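I moved my mother's recipe cards into one place this summer and it took most of July. Writing down how it went in case someone else has a shoebox like mine.

1/ The box had 141 cards in it. Most are in her handwriting, some are her aunt Csenge Veres's, and a few are typed on the back of invoices from Somogyi, the bakery supply place where she kept the books.

2/ First job was sorting. I tried by course and gave up the same evening. Half the cards don't say what they are. One just says "the yellow one" and a list of amounts.

3/ Sorting by handwriting worked much better. Csenge's cards are in Hungarian with no oven temperatures. My mother's are in English with temperatures but often no pan size. The typed ones have everything.

4/ Dezső Pintér, my mother's cousin, read the Hungarian ones to me over the phone. I'd send him a scan and he'd call back, usually before 8 in the morning. Plan for a lot of calls if you do it this way. Old handwriting is slow even for someone who grew up with it. 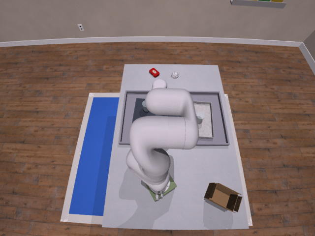 5/ Measurements were the next problem. Csenge wrote in dekagrams, "dkg" on the cards. One dkg is 10 grams. I misread it as kilograms on the first walnut roll and bought far too many walnuts.

6/ She also used "a glass" for flour and "a small glass" for oil. Dezső says every kitchen had its own glass. I settled on 200 ml for the big one and 100 for the small one, and wrote that on a note at the front of the binder so it's clear those numbers are mine.

7/ I kept the original wording on every card and put my changes underneath in pencil. Marisol Sánchez talked me into that. She cleaned up her grandmother's recipes years ago, threw out the originals, and can't tell anymore which parts were her own guesses.

8/ Scanning: 300 dpi, color, both sides. Do both sides even when the back looks blank. I found a plum dumpling recipe in very faint pencil on the back of a phone number.

9/ Grease stains scan fine. Blue ink on yellowed card scans badly. Turning up the contrast helped with most of those, and I copied the rest out by hand under a bright lamp.

10/ So far I've cooked 70 of them. Four I won't make again, and three of those are aspic.

11/ Best one is a cabbage and noodle dish with a lot of black pepper and a spoonful of sugar. The card says to cook the cabbage "until it is brown and you are tired of it." That took me 50 minutes on medium-low.

12/ Worst was the caraway soup. Meron Berhe ate two bowls and asked for the recipe, so it may just be me.

13/ The binder is a plain three-ring with clear sleeves. Originals went back in the shoebox with tissue between the stacks. My brother has a copy of the scans and so does Dezső.

14/ I still don't know what the yellow one is. It has eggs, semolina, lemon peel and no flour. If your family made something like that, tell me what pan you used.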